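Registro de avería: la visera del casco Kellside se empaña y no cierra
Abierto el 6 de febrero de 2005

Hola a todos. Abro esto porque llevo desde octubre peleándome con el casco (un Kellside integral, talla M, lo uso para ir a trabajar y para alguna tanda en circuito) y ya no sé qué más tocar. Por encima de 80 km/h la visera se levanta sola un dedo, entra un chorro de aire directo al ojo izquierdo y encima se empaña en cada semáforo. ¡Un desastre! El odómetro dice que le he hecho 1.184 km desde que cambié la visera transparente por la ahumada.

Lo que ya he probado: limpiar la junta con agua y jabón neutro, aplicarle silicona y apretar los tornillos laterales. Nada.

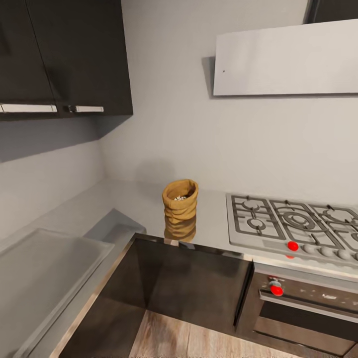

Emerson Coutinho: apretar los tornillos suele empeorarlo. En los Kellside el mecanismo tiene que flotar un poco para que el muelle tire de la visera hacia atrás. Aflójalos media vuelta y cuéntanos.

Pues aflojados. Algo mejora, ahora oigo el clic al bajarla (antes ni eso), pero en autopista sigue abriéndose. Desmonté la placa izquierda y el trinquete tiene siete dientes, el último bastante comido. El derecho está perfecto. 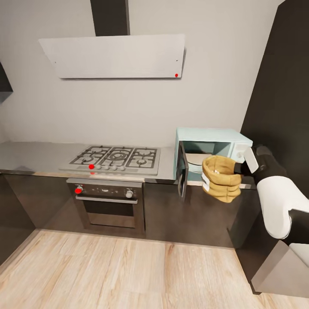 También cambié los muelles de lado por si era eso y el fallo se quedó donde estaba, en el izquierdo, así que los muelles los descarto. Escribí a la tienda Magalhães y me contestó Ivone Guimarães, muy maja: el kit de placas viene con 6 tornillos y tarda hasta dos semanas. Pedido queda.

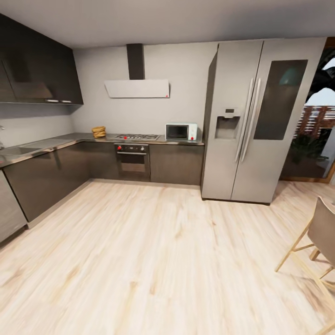
El empañado es otra historia. La lámina antivaho Plurent que llevaba la visera vieja no encaja en la ahumada, los pivotes están más separados. Probé un espray y duró un par de trayectos. Si alguien quiere repetir la prueba en casa, con una cocina de gas como la de la foto basta: agua a hervir, visera a un buen palmo del vapor y nunca encima de la llama, que el policarbonato se deforma enseguida. La mitad tratada se empañó casi igual que la otra.

Shinji Ikeda me sugirió por privado abrir la toma de la barbilla y dejar cerrada la de arriba. Lo hice y en parado se nota bastante, aunque se me hiela la nariz.

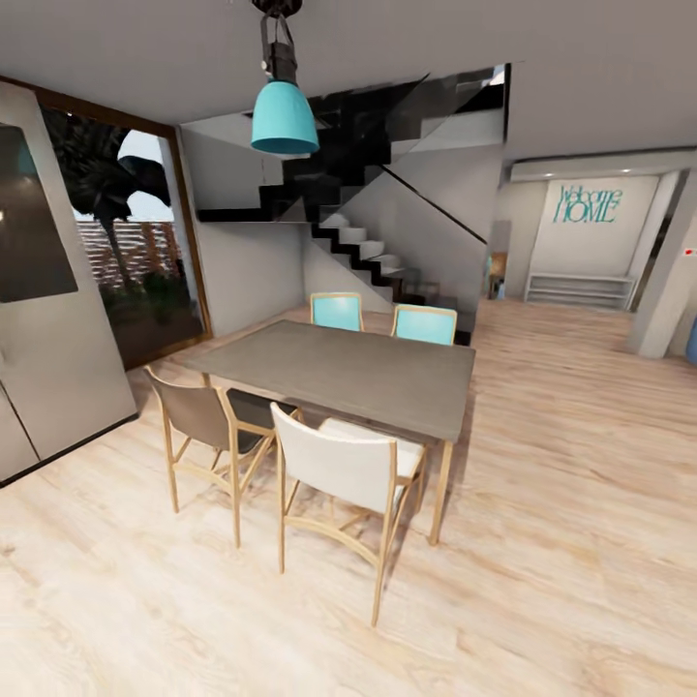
Pendiente

Montar las placas nuevas cuando lleguen, volver a ajustar con los tornillos flojos y repetir el tramo de autopista hasta Zaltbridge. Si con eso sigue levantándose, vuelvo a la visera transparente y comparo. Dejo el registro abierto, y si alguien sabe qué lámina vale para la ahumada, ¡que lo diga!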